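Talk notes, 16 Oct 2021. Songwriting afternoon, Flitstead
Štefánia Ondrejka

Keep to 4 songs. Last time I did seven and lost my voice AND the room. Guitar tuned before people come in, capo in left pocket.

Open with the song, no hello. "Slanina", first verse and chorus only, then stop dead. Wait. Then say who I am.

Say: I've been playing bars since I was 19. Thirteen years of it now. Mostly covers for the first six. People shouting for the one they heard on the radio on the drive over. Good training, horrible training.

Thank the Flitstead people for the sound system. Ask if the back row can hear me. If not, come off the mic and walk.
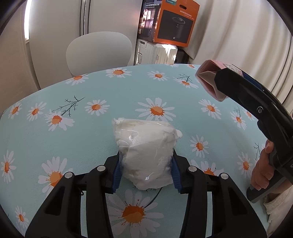

PART ONE: HOOKS

A hook is the bit they hum in the parking lot. Doesn't have to be the chorus. Can be a guitar lick, can be one dumb word.

Play the Urkent riff. Twice slow, once at speed. Ask them to hum it back. They will be shy, do it anyway.

Story: Urkent was our band name before it was a song. Four of us in a van with no heater. Drummer wrote the riff on a bass he couldn't play, two strings, thats why it's so simple. We kept trying to make it fancier in the studio and it died every time. Went back to two strings. Done in an afternoon.

Point: if you can't play it badly and still like it, it's maybe not a hook yet.

Then rhyme. Quick. Don't get stuck here like in January. Near rhymes are fine. "Home" and "alone", fine. "Fire" and "desire", please no, unless you're really hurting.

Read out the bad first draft of verse two (it's on the yellow page, back of folder). Let them laugh. Then the one we kept. Ask what changed. Somebody will say "it's shorter". Yes.

Hand out lyric sheets here NOT at the start or they read the whole time.

Exercise, five minutes by the clock. Write one line you'd say out loud to a real person. No moon, no whiskey, no highway. Take three from the room. Be nice about all of them but say one true thing about each. Play G and C under them while they read, it helps nerves.
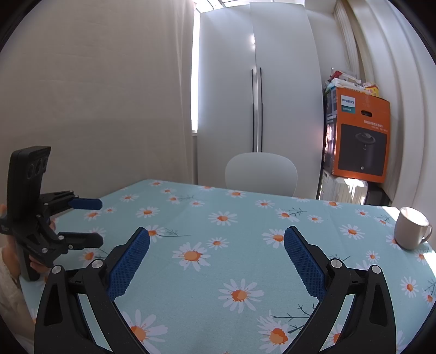 PART TWO: PLAYING IT FOR PEOPLE

Biggest crowd I ever had was 2000, opening slot at the Drinum festival. Half of them were in the beer line. Sang to the one guy at the rail who knew the words to the second song. Still don't know how he knew, it wasn't out.

Smallest crowd, 4, and that counts the bartender. Same set. I played better at the small one. Don't explain, let it sit.

Things to get in:
- Learn the name of the sound person. Use it.
- Talk less between songs than you want to. (I know, I know.)
- New song goes third. Never first, never last.
- Set list in BIG letters. Stage lights eat small writing.
- Break a string, keep singing. Clap if you have to.
- Sell your own CDs if you can stand it, stay at the table til the last person goes.

Demo: same chorus three ways. Loud, then almost whispered, then no guitar at all. Ask which one they beleived. Usually split.

Money question will come up. Straight answer: 61 gigs in my best year and I still taught lessons Monday to Thursday. Liked the lessons. Don't make it sad.

If short on time cut the publishing bit, just say register your songs and write the date on everything. If long on time, do the Drinum backstage story, the clean version.

Questions. Repeat each one into the mic. If it goes quiet ask what they were listening to on the way here.

Last song: "Flat Road Home", whole thing, key of D not E, voice will be tired. Get them on the last chorus, teach the low part first. Collect pencils at the door.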